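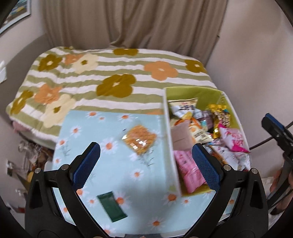

Gripper notebook, Destton shared workshop
April 2022

Two-handed session at home, on the bed table. Task for this round is snack sorting: take something out of the box, put it on the cloth, put it back. Chosen after long technical deliberation, meaning I looked at what was in the kitchen.

Left and right units both on the current finger design, blue textured pads all round. The right one is the one with the new cable run. More on the cable below, none of it flattering.

Total so far is 77 takes. The log file claims 2,573 frames for the longest of them, and I remember that one well, it was me trying to pick up a flat packet from a soft surface and declining to admit defeat. Flat packets are the worst thing we have tried since the coins. The pads want something to close on and a flat packet offers an edge about as generous as a business card. What works, sort of: push down a little with one finger so the cloth dips, then sweep the other finger in underneath. What also works is pinning it with the left unit and peeling with the right, but then both hands are committed and if the packet slips you just stand there like a crab.

Puffy bags are easy. Too easy, the fingers close on air and foil and everything looks like a success until the bag swings. Grip at the sealed end if you can. I did not crush many. The crushed ones are being dealt with through the usual channel (lunch).

Clear plastic is its own problem. The tracking copes fine, but I can't judge the depth of a clear bag by eye when my wrist is busy, and I kept closing a finger's width short. Must try it in the workshop under the side lamp before blaming the design.

Box: deep enough that the finger bases touch the rim when going for anything at the bottom. Anyone repeating this, fill the box. With it full you work off the top layer and the geometry is kind to you. With it half empty you are mining.

Hardware notes

Finger screws. Checked them before starting and again at the end. Right unit, one screw had backed out by a quarter turn. Same one as last time. I put thread locker on it in the workshop and I would like to know where that thread locker went. Going to swap to the longer screw from the Ruvix kit, which I have been saving for something important. I suppose it's come to this.

Pads. Holding up. Two on each finger still seems right; the single long pad I tried on the Dredgate version curled at the end and picked up lint from every fabric in the house. These pick up lint too but can be wiped. Wipe them. I forgot to between takes 45 and whatever came next, and the grip on foil went noticeably lazy.

Trigger spring. Too stiff. I've said this in 4 entries running and am now saying it in a fifth, in the hope that the person responsible reads his own notebook. My right thumb has opinions. Softer spring goes in before the next session or there is no next session.

Cable. It wants to go over my forearm and it wants to do this in the middle of the reach. A velcro strap at the elbow helps for a bit. Proper answer is a strain relief on the back of the body, angled down, printed as part of the shell so it can't be lost. There's a sketch on the back of the parts list. The sketch is bad, but the idea is fine.

Setup notes

Working on the edge of a bed means the table moves when you lean. Not much, but enough that the playback has a seasick quality in places. The Dumitrescu bench at the workshop doesn't move for anybody, so the careful comparison runs should go there. I'd still keep some of the home takes. If the thing only works on a bench bolted to a concrete floor, we have built a very elaborate pair of tongs for one bench.

Sorting rule I used: one item out, one item down, release fully, count to two, pick up, return. Kept forgetting the count to two. The takes without it are in the same folder, marked "hasty".

To do

Softer trigger spring, both units.
Longer screw, right unit.
Print the shell with the strain relief. Try it in the gray filament, the black is nearly out.
Cut spare pads, same blue sheet, before someone uses it to level the drill press again.
Flat packets on the hard bench top, no cloth.
Move the hasty takes out to their own folder.
Buy more snacks. Charge to consumables, which for once is accurate.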